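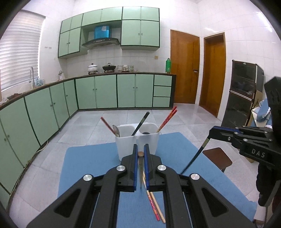

Posted 4 March 2025

We have been recording chopsticks since January and I am tired of them, but the set is nearly where I want it. Almost 300 takes are good enough to keep.

The task is easy to say. Sort the chopsticks and the other cutlery into the holder, using the hand-held grippers, one for each hand. Each take gets saved with a short label and goes into the folder for the model to learn from. Digby Trevaskis does the checking and I do most of the holding.

Chopsticks are harder than spoons. A spoon has a wide end and you can be sloppy about where you grab it. A chopstick is thin all the way down and it turns between the pads if you close on it off center. In the first batch I kept fixing this with a little twist of the wrist, without thinking about it. Digby noticed when he played the takes back. We argued over whether to throw them out and ended up keeping them, with a separate label. A model should see some recoveries, but I don't want it to think every pickup needs one.

The other problem was that I was too regular. I always took the nearest one first and always with the same hand. Now Digby lays things out between takes and I look away while he does it. Some start on the mat and some start in the holder. Plain and patterned get mixed, and he sometimes puts two side by side so that I have to take one without dragging the other along.

I threw out 11 takes last night. In most of them I had paused to think halfway through, and a long pause teaches nothing useful. Two were fine except that I had labeled them with the wrong hand - I could have fixed those, but it was late and doing them again was quicker.

Ilham asked why we don't just do it all in simulation. We tried that for the Flutdale job and the contact was never right for thin things. Maybe somebody has a better setup than ours. If so, write to me.

Next is handing a chopstick from one gripper to the other. I have done a few practice runs and dropped most of them. Digby wants the labels settled before we record any, so that is tomorrow's work.

2 comments
Share this post

Get new posts by email. Unsubscribe at any time.

Contact | Back to top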